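The Long Road to One Good Grasp

By the time the first kettle of the morning has boiled at Kumuncombe, the overnight batch has already finished. It sits on a server in a closet beside the stairs, and Deirdre Buckley goes through it with a mug in one hand and the other on the space bar. She watches each clip at four times normal speed. An arm comes down, closes on something, lifts it, carries it a short way and lets go. She presses a key to keep it or a key to throw it out, and the next clip starts.

The total on her screen stands at 3513. That is the number of kept examples the project has gathered since January, and the figure the whole office knows by heart. The aim is a control system that can clear and sort small parts on a work surface without being told, for each part, where to put its fingers. It's meant to learn that from examples. So far the examples have taken far more of everybody's time than the learning has.

"People ask me about the model, and I tell them we train it overnight and it takes care of itself," Buckley says. "The day job is the data. I would say four-fifths of what I do is deciding what counts as a good pickup."

Kumuncombe is small. It has five people on staff and rents the upper floor of a former seed merchant's building, with a loading hoist still bolted over the back door. Its one paying customer, Zemell, assembles pump fittings and would like a machine that can tidy a bench between shifts. Zemell's benches are never laid out the same way twice. A part may be upright, on its side, half under another part, or sitting on a tray that somebody pushed over to make room for lunch. Ordinary factory automation handles this badly, and the usual answer is to buy a fixture that holds every piece in a known spot. Zemell looked at the price of fixtures for its full catalog and called Kumuncombe instead.

The method the company settled on begins with a person. An operator sits at a desk, puts a hand on a small controller, and drives a simulated arm on a screen. The arm has the same joints and reach as the real one, and the objects have mass and friction and will tip over if they are knocked. Everything the operator does is recorded: where each joint is, how far the gripper is open, what the cameras would see from where they are mounted. When the task is done the operator taps a pedal, the room resets with the objects in new places, and it starts again.

A practiced operator can record 19 usable examples in an hour. Beginners manage fewer, and theirs are harder to use. They tend to stop and think with the gripper in midair, and a system trained on their clips learns to stop as well. Buckley found this out early on, when a trained arm would travel to a spot above the part, hang there for two seconds, and only then go down. She went back through the clips and found the same pause in nearly all of one operator's work. The operator had been lining up the shot by eye. Those clips were cut, the operator was asked to practice for a week without recording, and the pause went away in the next round of training.

Other habits are harder to catch. One operator always came at a part from the left. Another opened the gripper all the way every time, even for the smallest pieces, and knocked over whatever stood next to them. Neither habit made a clip fail. The part still got where it was going. But the system copies what it is shown, and what works on an open bench will cause trouble on a crowded one.

This is why the rules for keeping a clip have grown from a few lines on a whiteboard to a document Buckley updates most weeks. A clip is kept if the part is held firmly, is set down where it belongs, and nothing else is disturbed on the way. A clip with one missed grasp followed by a clean recovery is kept too, and marked. Those were thrown out at first. Then the team noticed that an arm trained only on perfect runs had no idea what to do after a slip. It would carry an empty gripper all the way across and set down nothing, with great care.

The surroundings get nearly as much attention as the parts. The simulator builds a room around every table, and the room changes from batch to batch. Walls, floors, furniture and daylight are all drawn from a library put together by Tsegaye, a contractor that used to make backgrounds for architectural walkthroughs. Some of the rooms look like workshops. Many look like somebody's kitchen. 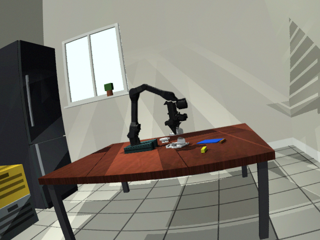 Visitors from Zemell were puzzled by the kitchens. Their plant doesn't have one on the assembly floor. The point is to keep the system from leaning on things that have nothing to do with the job. In an early version every clip had been recorded in the same plain gray room, and the trained arm did well until the team moved the light. Once the shadows fell the other way it began reaching for the edge of a shadow as if it were the edge of a part. With hard sunlight, soft light, tile, concrete, cabinets and bare walls all mixed together, the only thing that stays useful from one clip to the next is the work on the table.

There are limits to what a simulator can supply. Soft things are poor in it. So are threads, springs and anything with a film of oil. Zemell's fittings arrive with a light coating that makes them slide in the gripper, and no setting for friction has matched it well. For that, the company keeps a real arm at Pronthorpe, a shared workshop a short drive away, and records a smaller set of examples there by hand. They are slow to make. Each reset means a person leaning over and moving the pieces, and the camera mounts have to be checked every time somebody bumps the bench.

The real clips are given more weight in training than the simulated ones. How much more is a matter of some argument in the office. Buckley favors a light touch, on the grounds that the real set is small and full of one workshop's quirks. Her colleagues who spend their afternoons at Pronthorpe would like to see their effort count for more. The setting has been moved up and down several times this year, and the current value is a compromise that pleases neither side very much.

Measured on the real bench, the latest version picks up most of what it is asked to. It is reliable with blocks and housings, fair with cups and caps, and weak on anything thin and flat. A flat piece has to be taken by its edge, and from above there is very little edge to see. The next month of recording will be given over almost entirely to flat pieces, in every position the operators can think of, including several they dislike.

Buckley has asked for one more change before it starts. Operators will work shorter sessions, with a break each hour. When she sorted the rejected clips by time of day, the worst stretch came late in the afternoon, when the grasps got hurried and the pieces were let go a little too high. The trained arm had picked that up as well. It dropped things from just above the table, and the fittings bounced. A new batch recorded in the mornings is on the server now, waiting to be sorted.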